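Tiria Opens Component Recovery Bench for Retired Computers

Nistton, 11th October – Tiria has opened a bench for the disassembly and sorting of retired desktop computers at its Nistton workshop. The bench handles tower cases supplied under a collection agreement with Flerkesier, which gathers equipment from offices and schools in the region.

Work is carried out at component level, from the open case down to the processor socket.
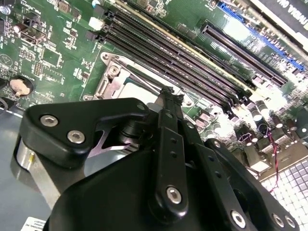
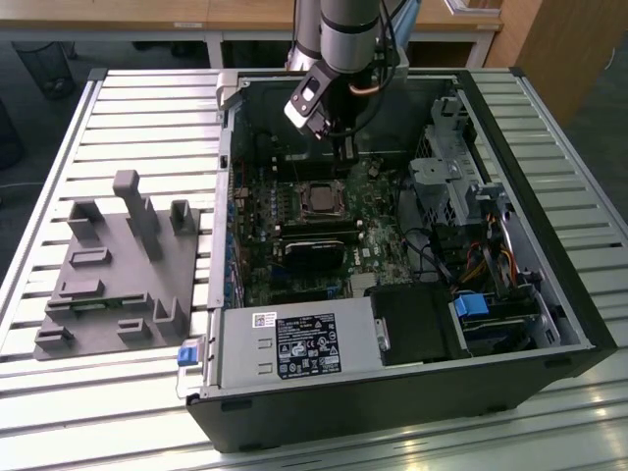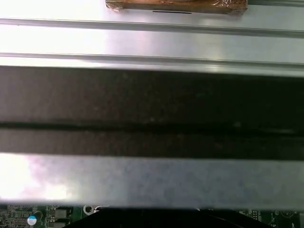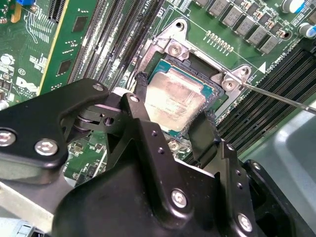 Scope of Work

Each tower is laid on its side with the side panel removed, so that the motherboard, power supply and drive bays can be reached from above. The bench surface is slatted aluminum. Fixture plates can be moved along it to suit different case sizes.

The recovery procedure covers 11 component types, including processors, heatsinks, power supplies, drives and drive carriers. Processors are graded separately. A processor with old thermal paste on its heat spreader is cleaned and inspected before it is assigned a grade. Sockets are checked for bent contacts, and the retention hardware stays with the board.

Boards that pass inspection are stored with their original chassis number. Boards that fail go to materials recycling, together with damaged cabling and sheet metal.

Capacity

The bench is rated for 70 towers per week on a single shift. An initial lot of 360 towers was delivered in August and is now in process. Tiria expects to complete the lot in nine weeks, including grading and packing.

Fixture plates for the bench were designed by Panasiuk. Additional plates for small form factor cases are in preparation – drawings have been approved, and production will follow when the first lot is complete.

Availability of Parts

Graded parts will be offered to repair shops in sealed trays, each with an inspection record listing the part number, test result and grade. Processors and power supplies will be released first. Hard drives will be released only after data erasure has been verified.

Repair shops may request the grading sheet and the current parts list from the Tiria sales office in Nistton.

About Tiria

Tiria repairs, tests and resells computer components for business customers. Its workshop and sales office are located in Nistton.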